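Tue 1 June

Up at 1845 minutes past sensible, or so it felt. The clock said ten to five. She had gone down at nine, woken at midnight, woken at two, and then decided the day had started. I changed her on the floor of the lounge so the light wouldn't wake Oddur and we sat by the heater until it was properly morning.

I said I would write down how the sleep business is going, so I will, even though it is going badly. She is seven months on Friday. The cot is still in our room, on my side, jammed between the bed and the wardrobe so that one wardrobe door doesn't open. All my winter jumpers are behind that door. Oddur wants to move her into the little room before his leave ends. I want to as well, in the daytime.

The little room is mostly ready. It has the Moges chest of drawers we got from his sister, and the curtain rail is finally up. What it doesn't have is a cot mattress that fits, as the one from Mum's is a good two fingers short at the foot end. I measured again this morning with her on my hip. I am not using it. I rang Rimard when they opened and the woman there said they had the right size in stock for $403, which I thought was for a cot and mattress together. It was for the mattress. I said I would think about it.

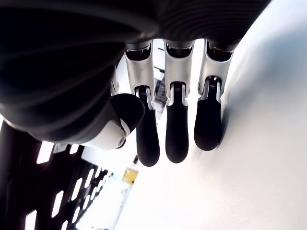
Then rang Allska, who had one for a good deal less but can't deliver until the week after next. I put my name down. If Oddur drives out there on Saturday he can pick it up himself and save the $60 delivery. He says the car seat base will have to come out to fit it in. Fine.

She had her porridge at seven with mashed pear and ate nearly all of it, then a feed, then was asleep again by half past eight in the pram in the hallway. I should have slept too. I did two loads of nappies and hung them on the airer, since it has rained for four days and nothing dries on the line. The liners are coming up stained and I can't get sun on them. I don't suppose she minds.

Child health nurse at eleven. Weight is good, she has stayed on her line. I asked about the night feeds. I had been saving up the question for a week and then got it out all in one go in the doorway while I was putting her beanie back on, which is how I always do it. I am writing down what was said so that I stop asking Oddur to remember it. 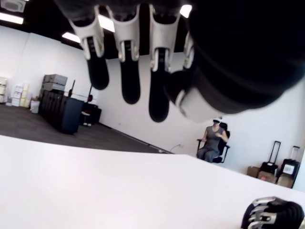 Do we need to drop the night feeds before she goes into her own room?

They are separate jobs and can be done in either order. The nurse said to feed her when she is hungry, wherever the cot happens to be, and that plenty of babies her age still have one in the night. She would rather we kept the cot in with us for the rest of the first year if we can stand it, and she asked twice about the mattress and was glad I hadn't used the short one. She also said to try settling her in the cot for one daytime sleep, so it isn't only a place for night.

So that has changed things a bit. I told Oddur at lunch and he went quiet and then said he supposed the wardrobe door could stay shut until summer. He had already carried the lamp into the little room. He carried it back.

Tried the daytime cot sleep at one. She cried for a bit, I picked her up, put her down, picked her up. Eventually she went off with my hand flat on her tummy and I stood bent over the rail until my back gave out. She slept forty minutes. I am counting it.

Afternoon was long. We walked to the shops between showers and bought pears, bread and the plain yoghurt. The Trastel carrier is getting too small, or she is getting too big for it, and the buckle digs in under my arm. I let the waist out as far as it goes. Will ask at playgroup if anyone has a bigger one to lend before I go spending money.

Bottle before bed has gone up. I added up everything she had today from the bottle, out of curiosity, and it came to over 800 mL, plus the porridge and the pear and a fair bit of toast that went mainly down her front. 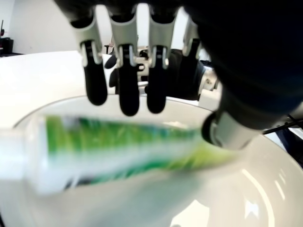

Tuesday, seven months less three days.

Bath at six, in the big bath for once, with Oddur kneeling on the mat and me holding the towel. She likes the tap and shouts when it goes off. Feed at half past, two books, then down. It took three goes. She has the thin sleeping bag on tonight as the heater has been running all day and the room is warm.

Oddur is on for the first wake-up and I am on for the second. Must remember to ring Mum back about the mattress and tell her it's the wrong size without her thinking I'm cross. Also nappy cream, and the bins.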